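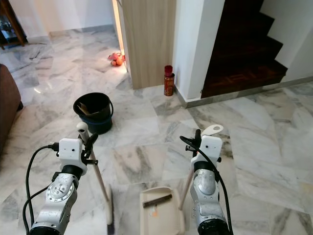

Slide 1 – Broom with wooden handle on polished marble.

Marble Floors in Daily Use
Notes for the speaker, Siu-fong Chu
September 19, 2025. Time: 30 minutes, then questions

Slide 1. Opening

Good morning, and thank you for the invitation. Leave the slide up while people find their seats.

My name is Siu-fong Chu. I have worked with stone floors for most of my working life, first as a cleaner, later as a supervisor and now as an adviser for buildings which have more marble than money. English is my third language, so please stop me if a word is not clear.

Today I speak about ordinary care: sweeping, washing, stains, and when to ask for a stonemason. I will not speak about restoration of mosaics or about outdoor stone. Those are other subjects and other people know them better.

Ask the room: who has a marble floor in the building? Who has a written cleaning plan for it? (Wait. Usually the second group is much smaller. Do not make them feel bad.)

Slide 2. What marble is

Keep this short. Marble is limestone which has been changed by heat and pressure inside the earth. It is mostly calcite. For us two things follow from this.

First, calcite is soft. Sand from the street is often quartz, and quartz is much harder than calcite. So when somebody walks with sand under the shoe, the sand wins every time.

Second, calcite reacts with acid. Vinegar, lemon juice, wine, many bathroom cleaners, descaler. The acid takes away a thin layer of the surface and a dull mark stays behind. We call this etching. It is a change in the stone itself and it will not wash off. Many people scrub such a mark for an hour and then use something stronger, and so the mark grows.

Pass round the two sample tiles here. Tile A is polished. Tile B is from the same piece, with a drop of lemon juice left on it for a few minutes. Ask them to hold it against the window and tip it a little. Please get both tiles back before the break!

Slide 3. The Gulholm entrance hall

This is my main example, so take time with it.

The hall at Gulholm has 1713 square metres of floor, nearly all of it white and grey marble. It is a public building with a library on one side and council offices on the other. When I first came, the floor was washed every night with a strong alkaline cleaner and a lot of water, and it was swept only when somebody saw dirt. The polish was gone in one long path from the door to the lifts. To the left and right of the path it was still very good.

I ask the audience: what made the path? Most answer "the feet". Feet alone do it slowly. Grit under the feet does it fast. The washing did not help either, for the wet mop was pushing the grit from one place to another.

Riaan Mahlangu was the building manager in that time. He was patient with me and let us change only one thing at a time, so that we could learn something from it. We began at the door, and I recommend that everybody begins at the door.

Slide 4. The door

Mats. Three kinds of mat in a row is best: a coarse one outside, a scraping one in the porch, a soft absorbing one inside. Together they should be long enough that each foot comes down on them several times. At Gulholm there was one mat and it was the size of a bath towel.

A mat that is full stops working. Vacuum it daily in wet weather and lift it to clean below. Moisture caught under a rubber back can leave a yellow or brown mark on white marble, and this mark is difficult to remove.

Sweep the outside steps too. This is always forgotten, because in many buildings the steps belong to another contract. Talk to the other contractor. Bring biscuits if necessary.

Slide 5. Dry cleaning comes first

If you remember one slide, please let it be this one.

Remove the dry dirt before any water touches the floor. A clean, untreated microfibre dust mop is my first choice for a large open area. Work in long overlapping lines, turn without lifting, and shake it out outside or vacuum it at the end. Avoid mop heads treated with oil. The oil goes into the stone in time and makes it darker.

A broom is also fine, and for corners, stairs and below radiators I prefer it. Choose soft bristles. Before you start, draw your hand through them and feel for small stones. Check also that no metal part or screw can touch the floor when the head is pressed down. Draw the broom towards you or push it gently, no flicking, and hang it up after use. A broom which stands on its bristles for a winter becomes a bent broom.

Keep the inside broom inside. At Gulholm we painted a ring on the handle, blue for inside and red for outside, and after this there was much less discussion.

A vacuum cleaner is good if the wheels are soft and the head has a brush or felt edge. Turn off the rotating beater bar. Look at the wheels every week, they collect grit also.

Slide 6. Washing

Water as clean as you can get, lukewarm, with a pH-neutral stone cleaner. Follow the dose on the bottle. More product makes a film, and the film holds dirt, so the floor looks dirty sooner and people use still more product. I have seen this circle in nearly each building I visited.

Use 2 buckets, one for the cleaner and one for rinsing the mop. Change the water when you can no longer see the bottom of the bucket. Wring the mop well. The floor should be damp and should dry in a few minutes. Dry with a soft cloth or a dry mop where the sunlight falls low across the floor, otherwise you will see every streak at four o'clock.

In hard water areas, rinse and dry more carefully.

Never on marble: vinegar, citric acid, bleach, scouring powder, soda crystals. Read out this list slowly. Somebody will ask about steam. My answer is no, particularly on old floors with open joints.

(If time is short, jump from here to slide 8.)

Slide 7. Stains

Blot, do not rub. Then ask what the stain is made of, before reaching for a bottle.

Coffee, tea, leaves, flowers: organic. Flower vases are a bigger problem than coffee in churches and hotels.
Cooking oil, hand cream, putty: oil. Looks like a permanently wet spot.
Furniture feet, drawing pins, flower wire: rust. Call for help early.
Dull spot without colour: etching, see slide 2.

For organic and oil stains a poultice can work. It is an absorbing powder mixed with a suitable liquid to a thick paste, laid over the stain, covered with plastic and left for a day, then uncovered and allowed to dry fully. The drying pulls the stain up. Often it needs to be repeated. Test on a hidden place, always, also if you did the same thing last year in another room. Two marbles with the same trade name can behave quite differently.

Tell the story of the Clallard hotel, if the mood is good. A wedding, a tower of champagne glasses, and a floor of black marble. Black marble shows etching more than any other. The night porter, Yesenia Carhuamaca, poured clean water over the whole area at once and took it up with bath towels. She had no training in stone at all. There were some marks later, but they were faint, and the polisher needed one morning for them. I have used her example in my training since then. Water first, quickly, and ask questions afterwards.

Slide 8. Wax, sealer, polish

These three words get mixed, also by people who sell them.

An impregnating sealer goes into the pores and gives you more time to wipe up a spill. It does not stop etching. A wax or coating lies on top and takes the wear, but it must be stripped and renewed, and on marble it can turn yellow. Polishing is work on the stone itself with fine abrasives, and each time a little stone is lost. It belongs to a trained person.

My own opinion: on a historic floor I seal lightly or not at all. I know that Dineo Mthembu disagrees with me on this, and she will speak after lunch. Please listen to her as well, she has good results in the Munura baths, where the floor is wet all day and my advice would perhaps not be enough.

Slide 9. Joints and loose slabs

Walk the floor once a month in hard shoes, when the building is quiet. A loose slab has a hollow sound. Mark it on the plan. In our first walk at Gulholm we found 367 slabs with an open joint or a hollow sound, and this number frightened the council until we explained that most only needed new mortar in the joint.

The joint mortar must be softer than the stone. Cement which is too hard will crack the edge of the slab when the floor moves. Thandeka Masilela from Molefe did the repointing with lime mortar, section by section, beginning in October when the library had fewer visitors. She has kindly let me show her section drawing here.

Slide 10. A plan on one page

Show the page. Read only the headings.

Every day: mats, dry sweeping, spills at once.
Every week: damp wash, check wheels and bristles.
Every month: sound walk, mats lifted, one photograph from the same spot at the same hour.
Every year: meeting with the stonemason, decision about polishing.

Hang it inside the cupboard door at eye height. The people who clean at night should help to write it. Their names go at the bottom, with a telephone number that somebody answers.

Questions

Likely ones: robbed or replaced slabs (send to Thandeka), heated floors (warm up slowly in autumn, keep an eye on the joints), salt from winter streets (more mats, more rinsing, sweep up dry salt before it dissolves), chair legs (felt pads, changed often, they pick up sand).

Handouts are on the table by the door, with the mortar recipe on the back. Collect tiles A and B.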